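10/20/24
By Thilini Weerakoon

The tea and snack fair in Kondeck is held in the old wool hall, ten minutes on foot from the station. I went there with my cousin Malsha Bhattacharjee, who has a small shop and wanted to find new suppliers. I only wanted to taste things. The ticket costs 11 euros and you keep it the whole day, so you can go out for lunch and come back.

We began on the ground floor, where the importers are. It was already crowded and quite loud. Mr Lakmal Pramanik from Steltura explained to us how his firm buys dried fruit and small sweets in single portions. He told us that small packets sell better than big bags, although they cost more per gram. Malsha wrote down every price. I was more interested in the designs, and in how much can be printed on such a little surface.

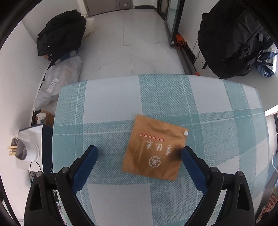
Can a normal visitor buy things at the fair, or is it only for shops?

Anybody can buy, but on the ground floor most sellers ask for a full carton. Upstairs you can buy single pieces, and you should bring cash.

Upstairs it was calmer. The family Žukauskas bakes rye biscuits with caraway, and they let us try also the ones which are one day old, to show us that they stay crisp. I liked the older ones more. Next to them, Sylvie Lapointe gave a talk on reading labels. She spoke for 21 minutes and then took questions. Her advice was to look first at the weight, then at the order of the ingredients, and only after this at the price. One man asked why the printing has to be so small, and she said she asks herself the same every week.
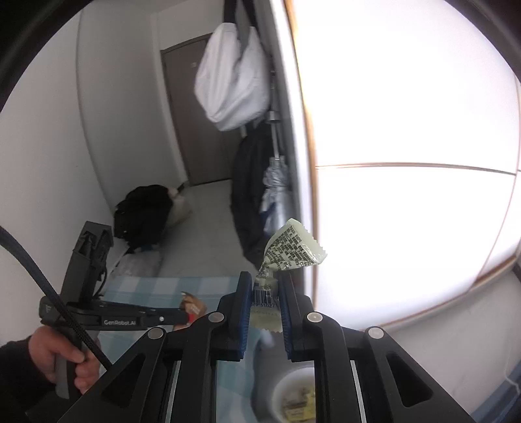
After the talk we had soup in the courtyard and Malsha made her list shorter. She decided for the rye biscuits and for a ginger tea from Jondeline, a company with 46 employees which will send her samples in November. The ginger tea was strong, with a little pepper at the end, and I bought two boxes for my mother.

The organisers expected 3,000 visitors this year. The queue for coats was long when we left, so it is better to keep your jacket with you. The last train back goes at ten past seven.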